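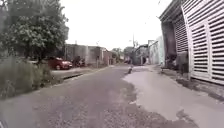 *Crumbling patch on a concrete apron, beside worn asphalt.*

# Bagged concrete: tips I trust and tips I don't

Most advice on small concrete jobs comes from the back of the bag, and the back of the bag was written by people who sell bags. I've been patching slabs, setting posts and casting the odd workbench top for long enough to have a pile of opinions and a bigger pile of broken test pieces behind the shed. Take what follows as one person's notes. Where I haven't tested something, I say so.

## Water

Everyone adds too much, me included. The mix looks dry and hopeless for the first couple of minutes, and the hose is right there. Leave it. Keep turning it, scrape the corners of the tub, and it will loosen up a good deal before you add another drop.

- Measure the water into a jug first. Pouring from a hose and "watching it" is how you get soup.
- Hold back a cupful. You can put it in at the end, and you can't take it out.
- Squeeze a handful (gloves on). It should hold its shape and leave your glove damp. If it runs through your fingers, add dry mix.
- Ignore anyone who tells you wetter concrete "flows into the cracks better." It flows, and then it shrinks.

Saqib Bugti taught me to mix in a shallow tub instead of a bucket. I resisted for a year. Dry powder hides in the bottom of a bucket and you don't find it until you tip the thing out.

## Strength numbers on the label

A bag marked 3,000 psi means 3,000 psi under somebody's lab conditions after weeks of curing, with the right water. I have no quarrel with the number. I do have a quarrel with people who pay extra for a higher one and then drown it.

My neighbor Nerys Parry once sent off a sample cylinder from her garage floor mix, mostly to settle an argument with me. It came back at 2,897. She had used the plain bag and a measuring jug. I had bet on something far lower and had to buy lunch. One cylinder proves very little, but I stopped buying the fancy bag for floors that only ever see a lawn mower.

## Patching a slab

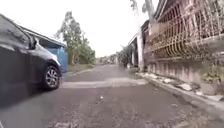
*Worn asphalt with a lighter strip laid across it.*

Patches fail at the edges. I've seen plenty of advice about which product to buy and far less about the hour of dull work before you open it.

1. Knock out everything loose with a cold chisel. Tap around the hole with a hammer and listen. Hollow means keep going.
2. Square up the sides so the patch has some depth where it meets the old slab. A patch that thins out to nothing will flake off at that thin part.
3. Vacuum it. Brushing moves the dust to a different place.
4. Dampen the old concrete, then let the puddles go. You want it dark, with no shine.
5. Scrub a thin slurry of the mix into the hole with an old brush and fill on top while that's still wet.
6. Strike it off level and walk away. Fiddling with the surface brings up water and leaves you a weak skin.

Don't use a cement patch on asphalt and expect them to get along. One bends, the other doesn't. Use a cold asphalt patch, tamp it in thin layers, and accept that it will look like a patch.

Color is the other thing. Tints that promise to match old concrete don't match old concrete. Old concrete has had years of weather, tires and leaf stains. I tried the Novari gray tint and got something close to battleship. Mix a spoonful, let it dry on a scrap, then decide if you care. I usually don't.

## Bonding agents, sealers and other bottles

I tested two bonding liquids, Benden and Cerumau, against a plain cement slurry. Same slab, same bag, same afternoon. After a winter I went at all of them with a chisel. The Benden patch and the slurry patch both took real effort. The Cerumau one popped off in a single piece, though I suspect I let it dry too long before filling, so blame me if you like. The slurry costs next to nothing.

Sealers I'm less sure about. A decent one does keep oil from soaking into a garage floor. Whether it keeps a driveway from scaling, I can't say, and I'd like to hear from anyone who left half of theirs bare to find out. If you do seal:

- Wait until the slab has properly cured. A month is a fair rule.
- Tape a square of clear plastic to the floor overnight. If it's fogged underneath in the morning, don't seal yet.
- Two thin coats. One thick coat goes cloudy and peels, and stripping it is a miserable job.

## Curing

Drying and curing are different things and the bag doesn't always make that plain. Cement needs water to harden. A slab left in the sun and wind on its first day gets a dusty top that never improves.

Plastic sheet, weighted at the edges, is what I use. Old towels kept wet work fine for small pieces. Spraying it "whenever you remember" works about as well as you'd expect.
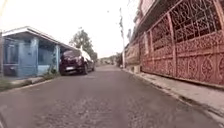
Cold is worse than heat, in my experience. If a freeze is coming overnight, put the job off. Blankets and accelerators exist, and I've used both, and I've also broken out the results in March. The accelerator I bought, a Niazi powder, did make the mix go off faster. It went off in the tub.

## Setting posts

The dry pour method, where you tip the bag in around the post and add water on top, gets a lot of praise. For a mailbox, fine. I dug one up after a season and found a hard shell with a core I could crumble by hand. For a gate post, mix it wet and rod it down with a stick.

Slope the top away from the post so rain runs off. Put a little gravel under the foot. I can't prove the gravel does much in clay soil, where the hole just holds water either way, but it's cheap and I keep doing it.

## Tools and cleanup

- A mixing paddle in a cordless drill will cook the drill. Use a corded one, or a hoe.
- Wipe wood forms with cooking oil. The special release stuff smells better and does the same job.
- Rinse tools in a tub, let the sludge settle, pour off the water somewhere sensible (never the drain), and bin the solids once they set.
- Wear gloves that actually keep water out. Wet cement burns skin slowly, so you won't notice until evening.
- Store part bags in a sealed bucket. If there are lumps you can't crush between two fingers, the bag is done, whatever the forum says about sieving it.

For anything over 200 square feet, price a ready-mix delivery before you load up on bags. I did the sums for 2 jobs last year and the truck won on one of them, before counting my back.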